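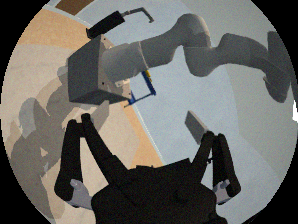 Course notes, part 3: How a small warehouse decides what to keep
Prepared by Fatos Zupan

In the last part we spoke about the cost of ordering. Now we look at the cost of keeping. Many students think that goods on a shelf cost nothing after they are paid for. This is a mistake, and in the written test I see it every year.

Please learn these terms before the exercise.

Holding cost: the money you pay to keep one item for one year. It includes rent, insurance, damage, and the interest on the money you put into the item.

Safety stock: the extra items you keep for the case that a delivery is late or a customer wants more than usual.

Reorder point: the level of stock at which you send a new order. You find it with daily demand multiplied by the delivery time in days, plus the safety stock.

Let us take the Astham branch of Flukport, a seller of door handles. It sells 30 boxes a day and the supplier, Georgiev, needs three days to deliver. Without safety stock the reorder point is 90 boxes. The manager wants one more day of safety, so it becomes 120.
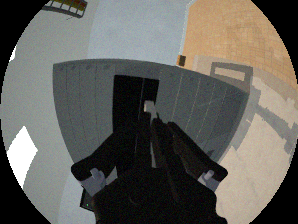
Now the manager must choose the size of the order. Georgiev gives a lower price from 600 boxes. It looks attractive, but 600 boxes are enough for 20 working days, and the storage room in Astham has place for only 322 boxes. The rest would go to a rented room in Flandolano. So before we say that the lower price is good, we have to add the rent and the transport between the two rooms - and also the time of the person who drives.

A word about safety stock. It should not be the same for all items. An item which sells evenly needs little of it. An item with strong ups and downs needs more, even if the yearly sales are equal. In August many suppliers work slower, so check the delivery time again before summer and do not copy it from the winter table.

Exercise for next time
Daily demand falls to 20 boxes and delivery time grows to five days. Calculate the new reorder point with one day of safety stock. Then write in a few sentences if you would still order 600 boxes. Show your calculation, also when you did it on a calculator.

Reading: chapter on storage costs, without the appendix.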